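Zornura (novel cycle)

From the readers' encyclopedia of fantasy series. Entry by Man-sik Chae.

Zornura is a cycle of five fantasy novels by Genowefa Zalewska, set in and around a salt-trading country of the same name. If you came looking for reading order, it's further down, and I'll warn you now that I have opinions about it. The main entry style on this site lets contributors write as themselves, so I'm going to, and anyone who wants a drier version can check the talk page, where Rupert Moser has been threatening to write one since I posted my first draft.

The books follow Urio, a ferrywoman's daughter who can hear what has been said over water, sometimes years after it was said. That's the whole magic system, more or less. There are no fireballs and only one sword that matters, and the sword gets sold in the second book to pay for a roof. People who love the cycle (me!) tend to love it for exactly this kind of thing, and people who bounce off it usually bounce somewhere in the long toll-house section of book one.

Books in the cycle

The Ferry Daughter. Urio is sixteen, overhears a dead toll-keeper confess to something, and spends most of the novel trying to work out whether she has to do anything about it. Slow at the start, wonderful from the flood onward.

A Roof in Neltell. Neltell is the capital, a town built up the side of a quarry, and this is the city book: rented rooms, bad landlords, a guild exam, the sword. It introduces Wesudov, who is a minor clerk here and gets about four lines. Keep an eye on him.

The Salt Winter. The war book. It begins in December with the roads already closed and it doesn't open them again until the last chapter. A lot of readers call this the best of the five. I think it's the best written and the one I reread least, and I can live with both of those being true.

Wesudov. Yes, him. The fourth novel goes back over the events of the second and third from the clerk's side, and he turns out to have been standing in the corridor for half of the important conversations. Urio is barely in it.

What the Water Kept. The last one, and the shortest. I won't summarize it beyond saying that the toll-keeper comes back into it and that I finished it at 2 in the morning and then sat in the kitchen for a while.

Put together in the standard paperback setting, the five come to 3507 pages. I know this because the publisher numbered them straight through, so that A Roof in Neltell picks up right where The Ferry Daughter leaves off instead of starting over at page one. It makes looking things up very easy and makes lending someone book three a slightly alarming experience for them. 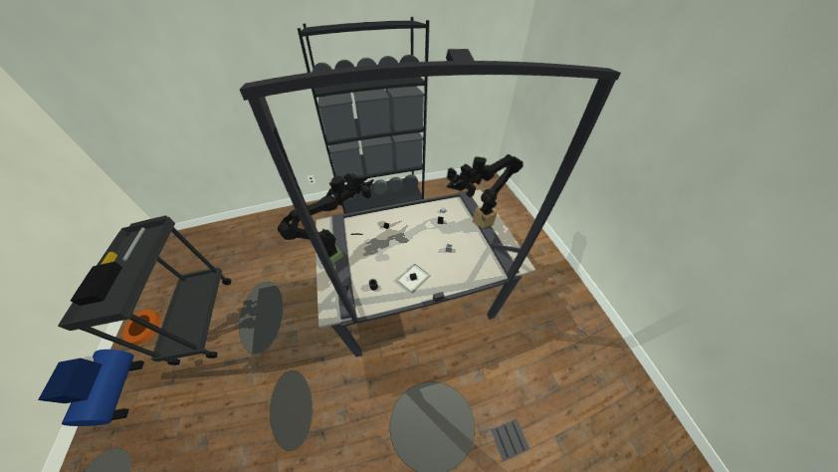 The continuous numbering was Zalewska's own idea, by the way. In the afterword to the last volume she says she'd always thought of the cycle as one long book that happened to be cut up for carrying. She also says she wrote the final scene first and then lost it, and had to write it again from memory after all the others were done. I have no idea how much of that to believe, but she tells it well.

Setting

Zornura the country is a coastal strip with salt pans on one side and hills on the other, and a single river, the Ansel, running down the middle. Nearly everything in the books happens within a day's walk of that river, for the obvious reason that Urio can't hear anything anywhere else. Zalewska gets a surprising amount of plot out of this. Characters who know about her gift start holding their private talks uphill. There's a very funny run of chapters in the second novel where a merchant family moves its dining table three times because of a leaking gutter.

The religion is sketched in lightly. There are house shrines, a calendar of fast days connected with the salt harvest, and a saying about covering your well before you argue. I used to think the well thing was only a bit of color. Then you get to book five. Enough said.

Maps are a sore point. The first printing of The Ferry Daughter had a map drawn by Ferdinand Prantl, and it's lovely, with little waves and a tiny toll-house, but it puts Neltell on the wrong bank. The text says east in at least two places. Later printings flipped the town and left the road where it was, so now the road goes to nothing. I've seen people build whole theories about a ruined older city at the end of that road, and I sort of hope Zalewska never comments.

Audio editions

I'm going to spend some time here, because the audio versions are how I came to the cycle, and because I think they changed how a lot of us picture the characters.

The recordings are read by Balthasar Schwaiger, all five of them, and he's very good. His Urio is quieter than I'd have imagined her. He doesn't do a girl's voice, he just slows down and drops the volume, so that you lean in, and after an hour of that you start to feel you're the one listening across water. His Wesudov in book two is so flat and forgettable that when the same voice comes back as the narrator of book four it gave me an honest jolt in the supermarket.

I paint while I listen, which a few people on the site do as well, and I've noticed that my paintings come out differently depending on which book is on. The Salt Winter gives me a lot of gray and a lot of people's backs. A Roof in Neltell makes me want to draw stairs. My one decent portrait of Urio was done during the flood chapters, and I got so caught up that I gave her Schwaiger's eyebrows (I'd been looking at the back of the case). I've left them in. They suit her!

There's one real flaw in the audio set, and new listeners should know about it. The Ferry Daughter was recorded from the early text, before Zalewska revised the ending of the toll-house section, so the confession is worded differently from the version that gets quoted in book five. If you only listen, the quotation won't match what you remember, and you might think it's a clue. It isn't one. I spent an embarrassing amount of time on that. 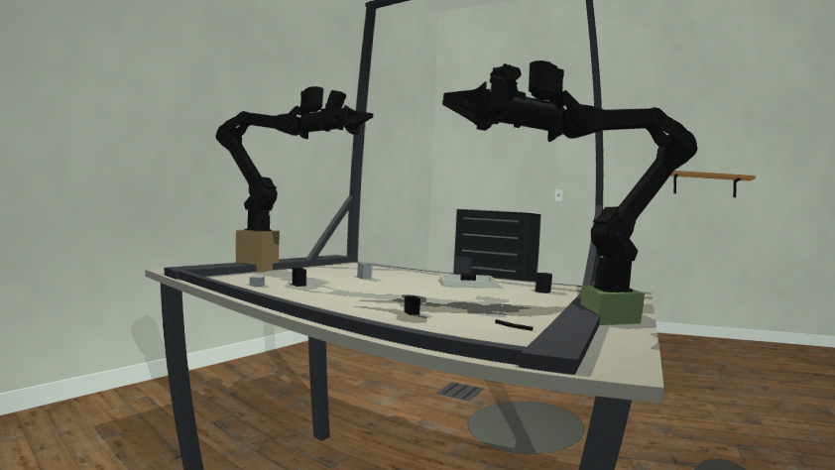 Reading order

Publication order is the order above, and it's what the publisher prints on the back covers. Some readers like to put Wesudov second, on the grounds that it begins at nearly the same moment as A Roof in Neltell, and there's a longer argument for this by Rupert Moser on the essay pages. He makes it well. I still think he's wrong. The pleasure of the fourth book is going back through rooms you already know and finding somebody in them, and you can't have that if you haven't been in the rooms yet.

A few people read The Salt Winter alone, as a standalone war novel. It does work that way, mostly, though you'll wonder why everyone is so careful around the horse trough.

There's also a long story, "Uphill," that came out between the third and fourth novels in an edition of 300 signed copies and hasn't been reprinted. It follows the merchant family from the gutter chapters after they've left the city. You don't need it for anything. I've read a borrowed copy and it's charming, and the youngest son's letter to his tutor is as funny as anything in the main books, but please don't pay what people are asking for it.

Chapter titles and the hidden verse

The Ferry Daughter has 20 chapters, and the titles, read down the contents page, make a poem. Not everyone spots this, because the paperback breaks the contents list across a page turn in an awkward spot. It rhymes if you say Neltell with the stress on the second half, which is how Schwaiger says it, and doesn't if you put it on the first, which is how I'd been saying it in my head. The other four novels don't do this. I've checked forward, backward and by first letters, and Rupert has checked by last letters, and we're both satisfied that there's nothing there.

The verse comes back once, as a rope-hauling song, in the third book. Urio doesn't recognize it. The reader is allowed to.

Reception among readers

The cycle has never been huge. It gets passed along by hand, and the discussions on this site tend to be long and friendly and to drift off into recipes for the fish pie in book two. The usual complaints are that the first novel takes too long to get to the river in flood, that Urio's brother disappears from the story without much explanation, and that Wesudov gets a whole book while Prantl's favorite, the lock-keeper's widow, gets a paragraph. I agree with the one about the brother. I've gone back and forth on the widow.

What gets praised most is the dialogue, and I'd add the weather. Zalewska is very good on weather that stops you doing things. Nobody in these books rides through a storm looking magnificent. They wait in a barn and get on each other's nerves, and a marriage ends, and then it clears up and they have to walk the rest of the way together.

Fan art and crafts

Most of the art on the gallery pages is of Urio at the ferry rope, in more styles than I can keep track of. Ferdinand Prantl has posted several redrawings of his map over the years, one of them embroidered, and in the embroidered one the town is on the correct bank and the road actually meets it. There's a small group that makes house shrines out of matchboxes, after the description in book two. My own contributions are filed under my name, including the one with the eyebrows.

See also

Ansel (river)
Fish pie, Neltell style
Toll-house confession, differences between texts
"Uphill" (story)
Well-covering customs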